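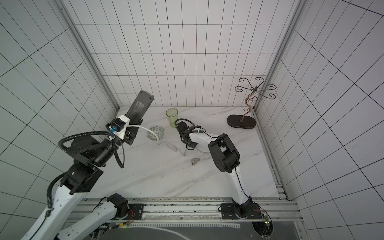

My mother said I could have the whole kitchen to sort through because I was the only one of us who'd ever done dishes in it, which was unfair to my brother but also completely accurate. Aunt Salma was moving out of the Omis building and in with my parents, and the new tenants got the keys at six, and it was already past noon when I let myself in. I'd forgotten how white it was in there. White tile on every wall, those thin black lines running between them like graph paper, and then the marbled white underneath with the gray veins going across. I used to do my multiplication on that wall as a kid. You'd put your finger on a tile and go seven over and eight down, and then count, and then my aunt would holler from the other room that if I was touching the wall I could be washing it.

She'd left me a list. It was written on the back of a Drernari coffee bag she'd cut open and flattened, and it still smelled great, so I kept sniffing it while I worked. The list said:

Pots, to your mother.
Good knives, to your mother, but wrapped.
Bowl, ask.
Green glass, NO.

That was it. "Green glass, NO," underlined so hard the pen had gone through. No what? No, don't pack it? No, don't drop it? No, don't let my brother have it? I called her and she didn't pick up, because my aunt believes a phone is for making calls and not for getting them.

So I did the pots. Pots are easy, you nest them and they make that terrible noise and you feel like you've accomplished a ton. I did the knives in three dish towels. I did the drawer with the rubber bands, and I'm sorry but I threw out the rubber bands. I did the cabinet over the stove, where I found a jar of cumin that I'm pretty sure was older than me, and I opened it (mistake) and sneezed until I had to go sit on the edge of the bathtub.

And the entire time I was going around that glass.
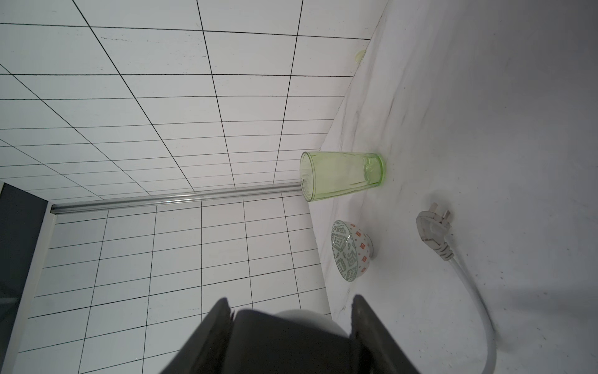 The green glass, on the counter near the tile.

Let me tell you about it. When I was little there was a set, and it was the company set. You got green if you were a guest and you got a jelly jar if you were family, and I wanted so badly to be a guest. One summer I came over and rang the bell instead of using my key. I had my purse with me, a little white one on a string, and when my aunt opened the door I said, "Good afternoon, I'm Nouhaila Salem, I was in the neighborhood." I was eight. She looked at me for a long time and then she said, "Well, Miss Salem, you'd better come in," and she gave me lemonade in a green glass, and she asked how my husband was.

We did that all summer! My husband was doing very well, by the way. He was in shipping. By August he owned 73 boats and had a mustache, and my aunt would shake her head and say a man with that many boats is never home, and I'd say, "Don't I know it," and sip.

I don't know what happened to the others in the set. Moves, cousins, a dishwasher my uncle put in himself. By the time I was in college there was one left, and my aunt drank her water out of it at night, so I guess she'd finally gotten to be a guest too.

Anyway. By two o'clock I had everything boxed except the bowl and the glass and a pile I was calling "electrical," and I sat down with the coffee bag list and tried to think like my aunt.

The buzzer went. It was Okabe Moving, which was supposed to be two guys and was one guy, very tall, with a hand truck and a peach. He asked where the piano was.

I said there wasn't a piano.

He checked his paper and said, "136?"

I said this was 136, yes, and there wasn't a piano, there had never been a piano, my aunt hates piano.

He thought about that. He finished the peach. "Okay," he said, "that's good news for me," and he started on the boxes.

He was on his second trip when he stopped by the counter and looked at the glass and said, "You want me to wrap that one?"

"I don't know," I said. "It says no."

He came and read the list over my shoulder. He took it very seriously, I'll give him that. He read it all the way through like maybe there'd be a clue up in the pots.

"My grandmother does this," he said. "She did a whole freezer once, just labels that said NO. We had to eat around it."

"What was in it?"

"Soup," he said. "It was fine soup."

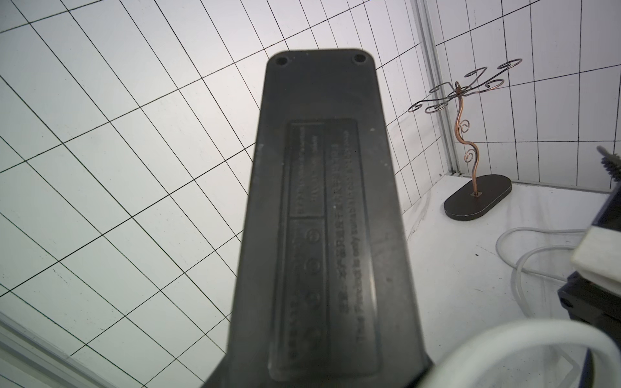

I tried calling again and got my mother, who was making up the spare room and was already fed up. She said my aunt was in the yard telling my father how to prune something. I said could she please just go ask about the glass. I heard the screen door, and then a lot of muttering, and then my mother came back on.

"She says it's not for packing."

"Okay, but so do I leave it here? For the tenants?"

Screen door. Muttering. Some kind of disagreement about a branch.

"She says are you crazy."

"So I bring it but I don't pack it."

"She says you carry it," my mother said. "In your hand. She says on the bus, in your hand, like a person. And she says the bowl can go in the truck, the bowl was from your uncle's sister."

The bus from the Omis out to my parents' place in Vemcombe is fifty minutes with the transfer. I want that on the record. I had a tote bag, I had bubble wrap, I had a tall man with a truck going to the same exact address. But you try telling her.

I rinsed it and dried it on my shirt because the towels were all on the knives. I said goodbye to the wall, and yes, I did one for old times' sake, ten over and ten down, and I stood there with my finger on the last tile thinking 100, 100, like somebody was going to check. Then I gave the guy the bowl and he buckled it into the passenger seat, which I thought was a nice touch, and I went down and stood at the stop holding an empty glass.

People look at you. A woman put a quarter in it! I gave it back, and we got to talking, and she told me she had sat on a cake once on this same bus, her own cake, and that it was still the best party she ever threw. At the transfer it started raining a little and I put my hand over the top, I couldn't tell you why. It's a glass. It can get rained in.

When I got to the house my aunt's boxes were already stacked in the front hall and my father was out in the yard looking at what was left of the tree. I had my key in my hand. I could hear her inside, telling my mother the curtains were too long.

I put my key back in my pocket and rang the bell.

It took her a while. She's slower now, and she had to come around all those boxes. She opened the door and saw me, wet hair, green glass and all, and she didn't even blink.

"Miss Salem," she said. "And how is your husband?"

"Oh, he's up to 200 boats," I said.

"Never home," said my aunt, and took the glass out of my hand, and went to see about the lemonade.

Comments (4)

peachpit_jo
I'm the jelly jar cousin in my family and I feel very seen. Also I need more of the moving guy, please. Did he ever find the piano?

Marlo R.
Loved the husband with the mustache. I did get a bit lost on who was on the phone in the middle, but the screen door helped.

stationwagon
"We had to eat around it." My mom labels leftovers with names of relatives who don't live here. Sending her this.

tess in the back room
Read it on the bus and missed my stop. Worth it. What was in the "electrical" pile though??

More short fiction
The Lemon Tree on the Third Floor
Who Took My Good Umbrella
Uncle Fixes the Dishwasher
Two Sisters and a Canoe
February, With Soup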